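Notes, Hundberg session, 5/11/18. Slides in brackets.

[1] Start with the fault log. Alosa cell, Cernberg site: 2,705 pick cycles, 23 stops on wrist servo overload. Say the numbers slowly. No injuries, one stripped gear.

[2] First theory was a bad batch of servos. Engström swapped two units and the stops carried on at the same rate. Don't dwell on this, it cost us most of June.

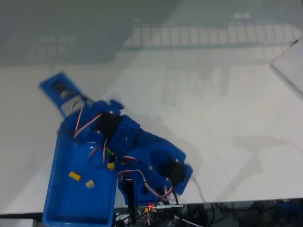 [3] Intermittent faults in a moving cable are hard to catch because the joint has to be at one particular angle. Our meter checks were all done with the arm parked, and all passed. Routing is the thing to look at: the red and white wire makes a sharp V near the wrist, and lower down another loop hangs over the tray with the bricks in it. Ask the room where they would expect the first broken strand. Most say the base. Ours was at the wrist.

[4] Chain of events. Strand breaks, supply voltage dips under load, servo loses position, controller pushes harder, overload trip. The first trip came at cycle 808.

[5] Safety point — do not skip. After a trip the controller cut torque and the raised arm dropped. Hands were allowed in the tray at that stage under the old procedure. New rule: power off and arm supported before anyone reaches in.

[6] Changes: longer service loop, strain relief on both sides of the joint, voltage logged on every cycle. 1,664 cycles since, no trips. Gear wear is still open.

Questions, then hand back the clicker.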